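Visit to the Patwood Hospital Museum, Skalcombe
Posted 05/07/2019

Our reading group on the history of mental health care spent the day at Patwood, the former state hospital outside Skalcombe. The last wards closed years ago, and one wing is now a museum with its own archive. The open day was free, but you had to sign up ahead for the records room, which takes 13 people at a time.

The tour began in the old admissions office. Our guide passed out copies of intake forms with the names removed and asked us to compare the earlier ones with those filled in 20 years later. The early forms ask about work, church and family. The later ones have more boxes to check and much less space for what the patient said.

Upstairs is Ward 6. It was built for 68 beds and at one point held 166 patients. The beds are gone, but their positions are painted on the floor, and you have to walk sideways between some of them. 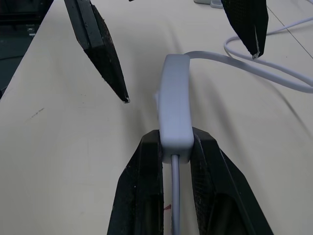
After lunch we went to the records room. Patwood kept its case files by county and, for many years, by race, in separate cabinets. Staff have been going through the files from the Dromlow district to see how often a diagnosis was changed after a transfer. They have read 200 so far. Several had three different diagnoses and no note on why. We were asked not to copy anything down, which was reasonable.

The last stop was a talk in the chapel on the Pinheiro letters, a set of letters patients wrote that were never mailed. Two were read aloud. The sound was poor at the back, and the talk ran long, so there was little time for questions. I would have liked to hear who decided which letters were held.

Parking is behind the laundry building. The elevator was out of service, so call first if stairs are a problem. The museum plans another open day in September, and the records room sign-up will be at the front desk.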